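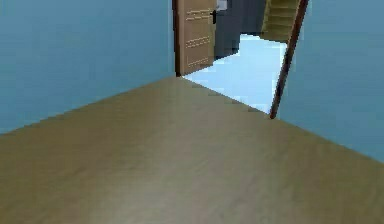
## Delivery robots at Prosden: questions from staff

Last updated in March. Covers the Drisano building and, later in the year, Bråten.

**What will the robots do?**

They will carry linen, meal trays and supply boxes between the stockroom and the residents' rooms. They won't enter a room unless a staff member has called them there.

**Is anyone losing their job?**

No positions are being cut at Drisano. The porter role changes the most. Porters will load and unload, handle anything fragile, and take over when a robot stops. The new job description has been sent to everyone affected, and the pay grade stays the same.

**How many are coming?**

Two to start with. Bråten's number hasn't been decided.

**Why did the routes have to be tested in simulation first?**

Zurkine, the supplier, runs the navigation software through simulated hallways and doorways before it is used in the building. The software completed 3,000 simulated trips. Most of the failures were at doorways, where a door stood partly open or the floor changed from one surface to another.

**Do I have to keep doors fully open now?**

Hallway doors on the delivery routes, yes, unless they are fire doors. Fire doors stay as they are – the robot will wait and send a message to the porter's phone. Residents' doors are up to the residents.

**Can they use the stairs?**

No. They work on one floor at a time. Anything going up or down still goes in the elevator with a porter.

**How long is the training?**

Porters get 12 hours, paid, during normal shifts. Everyone else gets 20 minutes on how to call a robot, pause it and move it by hand.

**Will they be used to track how fast I work?**

The robots log their own trips and stops. Load times are recorded by station, with no staff names attached. Supervisors have been told not to use the logs in reviews.

**What if one blocks the hallway?**

Press the pause button, then push it to the wall. If it won't roll, call the front desk. Please don't lift it.

**Who do I ask about my schedule?**

Your shift supervisor. Schedules for the first month are posted in the break room.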